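Chapter 4
Planning and Budgeting for Handling Equipment

4.1 Purpose of the chapter

Chapter 3 dealt with the selection of a task. A task that has been selected, measured, and written down can be priced. This chapter covers the steps between the task sheet and the purchase order: the equipment list, the cost estimate, the trial, and the schedule of payments. It applies to small installations, meaning those with one or two workstations and a total outlay below the level at which most firms call in an outside engineer.

The worked case is the Clevell sorting bench. Clevell repairs and repacks costume jewelry for mail-order sellers at a single site in Studville. The firm wished to know whether the sorting of mixed small parts into boxes could be done in part by machine, and what it should set aside to find out.

4.2 Terms

Purchase price is the amount on the supplier's invoice, less tax and freight.

Landed cost is the purchase price plus freight, duty, and insurance to the door.

Installed cost is the landed cost plus mounting, wiring, guarding, and the labor needed to bring the equipment to first use.

Running cost is stated per month and includes wear parts, power, service, and operator time charged to the equipment.

A budget that gives only the purchase price is incomplete. The planner should state at the head of every table which of the four terms is being used.

4.3 The equipment list

The list is drawn up from the task sheet and is kept separate from any supplier's catalog. Each line names a function, a range of part sizes, and a limit on cost. For the Clevell bench, the range of parts set the first constraint. Jump rings, fine chain, and heavy chain differ widely in size and stiffness, and a finger that closes well on one may miss another. Two lines were therefore entered for gripping, one for narrow jaws and one for broad fingers, with a note that they might later be merged.

The first quotation, from Bemstead, was dated 3/10/19 and gave a purchase price of $2000 for the pair. A second supplier, Rezende, quoted $1390 but excluded freight and spare fingers. The two figures could not be compared until both had been restated as landed cost. Restatement added $600 to the Rezende offer, for a total of $1990. Bemstead's price already included delivery, and the difference between the offers fell to $10.

4.4 The trial allowance

A trial allowance is money set aside before purchase for testing on real parts. It should be entered as its own line and never drawn from contingency. Clevell allowed for about 30 hours of operator time, to be used by the end of June. Trial work should use the mix of parts found in ordinary orders, including tangled chain and loose fittings, on a surface of the usual height.
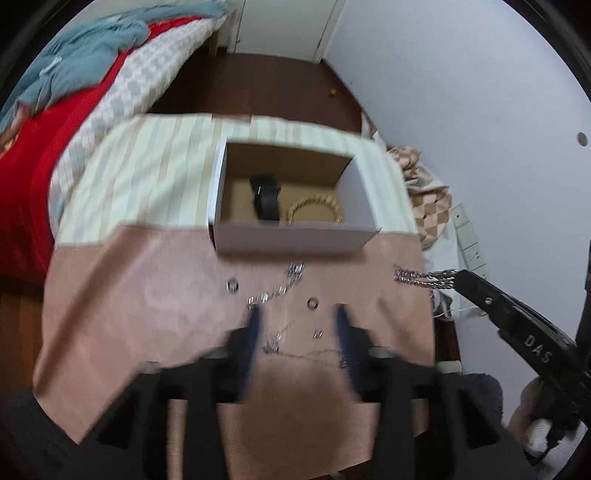
Unspent trial money is returned to the general budget when the trial report is signed. It is not carried into the installation phase. If the report recommends a change to the equipment list, the affected lines are quoted again and the landed cost is recalculated before approval is sought.

4.5 Schedule of payments

Payments are tied to events that both parties can verify.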